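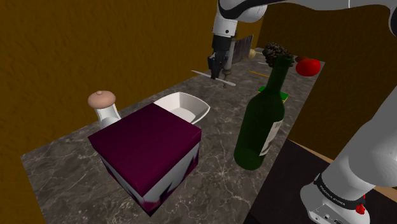 Gray marble countertop with white veining, set against ochre-brown walls.

SULLSIDE, Oct 14, 2018 – Plenel, a supplier of kitchen and bath surfaces, will open its second showroom in Sullside at the end of the month. The new site takes up the ground floor of the former Hurora printing works on Brzozowska Street and will carry the company's full range of stone, tile and wall finishes.

The showroom has 172 countertop samples on permanent display, 19 of them new to the range this fall. Most of the new samples are marble and granite in gray and off-white shades. Customers can borrow up to four small samples at a time and keep them for a week at no charge.

"People have been driving out to our first location and then driving back again to check a color against their cabinets," said Urszula Malinowski, managing director of Plenel. "We wanted a place in town where they can take a piece home the same afternoon. The old building also gives us a loading door, and we did not have one before."

Work on the building began in the spring. The original brick front and the steel window frames have been kept. Inside, the company put in new flooring, a ramp at the side entrance and a cutting room at the back, where installers can watch their slabs being measured and marked before delivery.

Plenel will also start a fixed-price measuring service from the new address. A fitter visits the home, takes the dimensions and sends a written quote within three working days. The fee is $186 and is taken off the final bill if the order goes ahead. Homes outside the Sullside delivery area can still book through the first showroom.

The company expects to install almost 1000 countertops this year in private homes and small rental buildings. It has hired six people for the Brzozowska Street site and is still looking for two fitters and a part-time driver. Applications are accepted at either showroom.

Opening hours will be 9 a.m. to 6 p.m. on weekdays and 10 a.m. to 3 p.m. on Saturdays. Parking is available behind the building, with the entrance next to the loading door.

Press contact: Plenel, Sullside office, Brzozowska Street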